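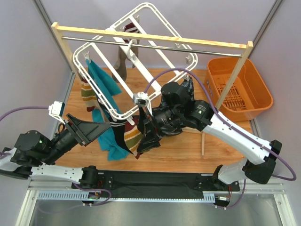
Wäsche aufhängen, Folge irgendwas

Ihr Lieben, es geht wieder um die Klammerspinne! So heißt bei uns zu Hause jedes Ding, das an einem Haken hängt und ringsum kleine Klammern hat, egal ob rund oder eckig. Seit ich im Juni über meine Sockenordnung geschrieben habe, kommen immer wieder Fragen dazu, welche ich nehme, wo ich sie hinhänge, warum ich keinen großen Flügelständer mehr habe und ob das mit Handtüchern überhaupt geht. Also gibt es jetzt eine kleine Galerie mit allem, was mir beim Kleinkram auf der Leine (die bei mir eine Stange ist) wichtig geworden ist. Ich schreibe ein bisschen mehr dazu als sonst, ihr kennt mich ja.

Das Gestell

Helles Holz, oben ein Balken quer, darunter eine Metallstange. Ich mag daran, dass es so wenig ist. Mein alter Ständer hatte unzählige Streben, und in jeder Strebe hat sich irgendwann ein Ärmel verfangen. An einer einzigen Stange hängt man um, schiebt zur Seite, nimmt ab, fertig. Holzbeine sind außerdem freundlicher zu den Schienbeinen, wenn man nachts um halb eins im Dunkeln Richtung Küche tappt (fragt nicht).

Wer selbst eins bauen möchte: Laßt zwischen Balken und Stange genug Luft für den Haken. Bei meinem ersten Versuch war der Abstand so knapp, dass ich jeden Bügel von der Seite einfädeln musste. Yusri Halim, der mir beim zweiten Anlauf geholfen hat, hat nur kurz draufgeschaut und die Bohrlöcher neu angezeichnet. Schräg gestellte Beine sehen übrigens nicht nur hübsch aus, das Ganze kippelt auch weniger, wenn auf einer Seite viel Nasses hängt.

Die Klammerspinne

Weißer Kunststoff, rechteckig, mit runden Ecken und einem Haken in der Mitte. Eckig finde ich praktischer als rund, weil an den langen Seiten auch mal etwas Breiteres Platz hat. Der Nachteil - und das ist wirklich der einzige, über den ich regelmäßig schimpfe - ist das Kippen. Ein Haken, ein Aufhängepunkt, und sobald eine Seite schwerer ist, hängt das ganze Ding schief wie ein Bild nach dem Umzug. Ein nasses Handtuch in der Ecke genügt völlig.

Mein Rezept dagegen: immer über Kreuz hängen. Erst etwas Schweres links vorne, dann etwas Schweres rechts hinten, und die Socken kommen zum Schluss in die Lücken. Meine Mutter hat das genauso gemacht und dabei leise gezählt, ich mache es nach Gefühl und muss deshalb öfter umhängen als sie.

Ich hatte auch mal eine faltbare aus dem Laden in Pornenden, 400 Gramm schwer, sehr schick, ging in jede Reisetasche. Leider klappte sie mit Vorliebe dann zusammen, wenn gerade alles dran war. Die wohnt jetzt im Campingkoffer und darf nur noch Badehosen halten.

Socken, gestreift

Ringelsocken sind die besten Socken, da lasse ich nicht mit mir reden! Grün, Rot, Gelb und Creme auf einem Strumpf, das hebt einem um sieben Uhr morgens die Laune, bevor der Kaffee durch ist. Und beim Sortieren findet man die Paare viel schneller als bei lauter Dunkelblau, wo man am Fenster steht und Nuancen vergleicht.

Aufgehängt werden sie bei mir am Bündchen, mit der Spitze nach unten. Ich weiß, dass es die Zehenfraktion gibt. Sie hat auch Argumente (das Bündchen leiert angeblich nicht aus), aber ich mag es, wenn unten die Spitzen baumeln, und in meinen Bündchen hat sich noch keine Klammer verewigt. Paare hängen immer nebeneinander. Das spart nachher beim Zusammenlegen die ganze Sucherei.
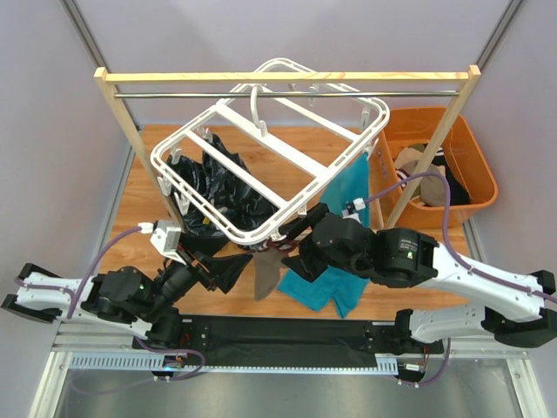 Bei den einfarbigen bin ich milder geworden. Braune Socken, so ein Taupe, das zu allem und zu nichts passt, hatte ich früher gar nicht. Inzwischen habe ich ein paar davon, weil sie in den Halbschuhen einfach gut aussehen, und sie sind auf der Stange sehr pflegeleicht: Klammer dran und vergessen. Nur eben nicht zwischen zwei große Teile quetschen, sonst kleben sie am Nachbarn und sind am Abend noch klamm.

Das türkise Handtuch

Türkis, Petrol, Blaugrün, darüber streiten wir hier seit Jahren. Handtücher an der Klammerspinne sind ein Thema für sich, denn sie sind lang, und lang heißt, dass sie gern bis auf den Boden reichen. Bei kleinen Gästetüchern ist das egal. Bei größeren klammere ich das Tuch an zwei gegenüberliegenden Seiten fest, so dass es in der Mitte durchhängt wie eine Hängematte. Sieht komisch aus, trocknet aber prima von beiden Seiten, und die Zipfel liegen nicht unten auf.

Vorher kräftig ausschlagen! Zwei-, dreimal richtig knallen lassen, dann braucht es keinen Weichspüler. Ich wasche Handtücher bei 60 Grad, das neue von Pattinasarany verträgt laut Waschzettel sogar mehr, aber da bin ich vorsichtig, solange die Farbe so schön ist.

Schwarzes

Schwarze Sachen sind die Diven. Sie ziehen jeden Fussel an, und wenn man sie als Knäuel hängen lässt, hat man hinterher Falten, gegen die kein Bügeleisen ankommt. Also auseinanderziehen, glattstreichen, an zwei Punkten festklammern. Glänzende Stoffe hänge ich lieber über die Stange selbst, da gibt es keine Klammerabdrücke. Und bitte nicht direkt neben ein neues, buntes Handtuch! Ich habe eine Sporthose, die seit letztem Herbst aussieht, als hätte sie Schuppen.

Die Klammern selbst

Sie sind klein, und sie wandern. Manche rutschen am Rahmen entlang, manche drehen sich nach außen, und eine sitzt immer genau dort, wo man gerade keine braucht. Ich schiebe sie vor dem Aufhängen einmal alle zurecht, das dauert keine 20 Sekunden. Wenn eine bricht, ersetze ich sie aus der Tüte von Wavari, 70 Stück, da habe ich bis zur Rente ausgesorgt. Die von Adgate hatten zwar die schönere Feder, waren mir aber zu stramm für dünne Strümpfe.

So, und jetzt piept die Maschine. In der nächsten Galerie zeige ich euch die Schublade, in der das alles landet, samt meiner Falttechnik für Kniestrümpfe. Unter dem Sockenbeitrag stehen inzwischen 234 Kommentare, und ich habe sie wirklich alle gelesen, auch die von der Zehenfraktion. Schreibt mir gern, wie ihr eure Handtücher aufhängt und ob ihr einen Trick gegen das Kippen kennt, der ohne Umhängen auskommt!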